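Search this site
Enter keywords
Search

Progress report to the Rosenthal fund
Visual effects work on Flullach, second stage
August 21, 2026

The second stage of the grant covered the crowd shots, the harbour extension and the start of final compositing. Two of the three are finished. Compositing has begun and is behind the dates we gave in the application.

Shots

The locked edit has 589 effects shots. When we last reported, in February, the number was lower, but the director has since moved the siege from night to dusk, and a good deal of sky that would have been black now has to be replaced. We agreed the extra shots with the production in writing and have kept them inside the existing budget by dropping the aerial view of the town in reel four. The matte painting for that view was half done and has been reused as the background in the market sequence.

All the crowd shots have been delivered to the editor. The largest needs 500 figures on the sea wall, and the nearest two rows are real extras shot in groups against green. The rows behind are digital. We had planned to use digital figures from the third row to the back of every crowd shot, but in the wide view from the boat the walk cycles repeated too plainly, so we went back and placed more of the filmed groups by hand. It took nine working days that were not in the schedule.

The harbour extension was approved at the second review. The water at the foot of the steps was sent back once for being too clean. We added weed and some floating rope, and it passed.

Compositing

There are 37 shots at final and a further batch waiting for comments. The delay has two causes. The first is the crowd work described above, which held on to two compositors longer than planned. The second is colour. The plates from the second unit were supplied with the wrong camera settings recorded in the notes, and we matched the first batch to those notes before the mistake was found. The shots have been redone. Every plate is now checked against the chart filmed at the head of the roll before it goes to an artist.

We have changed the order of work so that reels one and two are finished first. The sound team needs those, and it lets the editor show a complete opening to the distributor.

Rendering and storage

We used 3,528 hours on the rented render machines in this stage. Most of that went on the harbour water. The fire shots are the only heavy simulations still to come and they are short. Storage is close to full. Old versions of approved shots are being moved to tape, and we keep the last two versions of each on the main drives.

Shot tracking was moved from spreadsheets to Telo in the spring. The change was slow at first and some shots were entered twice. The list is now clean and we can send you a copy at any time.

Spending

The stage is within its total. Artist wages are over, rendering is under, and the miniature work done by Vistaten came in at the quoted price. We ask your permission to move the unspent rendering money to wages for the next stage. The form is attached to this report with the signed timesheets.

Next stage

We will finish reels one and two, deliver the fire shots for review and begin the titles. One pick-up day on the green screen is still to be booked, for the close shots of the rope ladder. The ladder itself is in our store and needs two new rungs before it can be used. 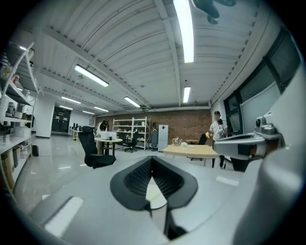

The booking depends on when the lead actor is free, and we will send you the date as soon as the production confirms it.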